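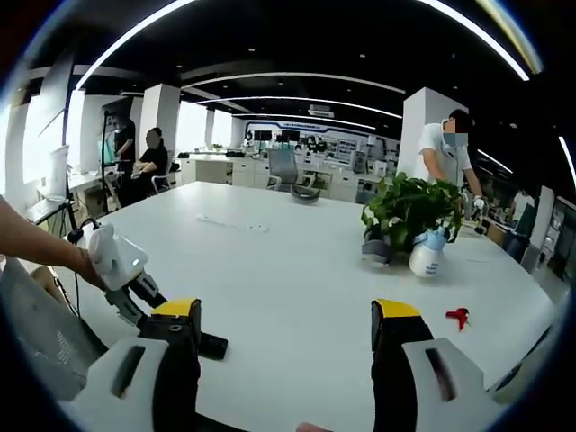 ### 3.2 Construction of the Hand-Held Grippers

The grippers were built in a shared workshop from molded housings, purchased electronics and a small number of printed parts. The first version, Skita, used a single rigid finger and one moving finger. It was simple to assemble, but small objects tended to roll toward the rigid side as the grip closed. The second version, Ellura, replaced this layout with two moving fingers driven by a common trigger, and all results in Section 4 were obtained with it.

Each finger of Ellura is black with a bright yellow tip, and a white housing stands behind it (Figure 1). The color contrast was chosen so that the tips could be located against a white tabletop without added markers. Tips are held by one screw and were replaced after every 200 grasps.

**Figure 1.** Yellow-tipped gripper fingers at the worktable, with a potted plant and a spray bottle among the objects on the table. A second gripper is held at left.

Assembly of one unit required 19 printed parts and about 3 hours of bench time, excluding printing. Most of this time was spent on finger alignment. A difference in height between the two tips caused thin objects to twist – an effect first noticed with paper cards – and the mounting holes were therefore lengthened to allow adjustment after assembly. Cable strain was a further source of failure. In the Polishchuk workshop, where the units were built, the cable was at first clamped directly to the housing, and the connector loosened under repeated turning of the wrist. A short free loop was added in March.

Recordings were aligned with the Stokance software package, which was used without changes. Of the trials recorded with the final design, 103 were kept for analysis. Trials in which the operator changed hands during a grasp were removed before alignment.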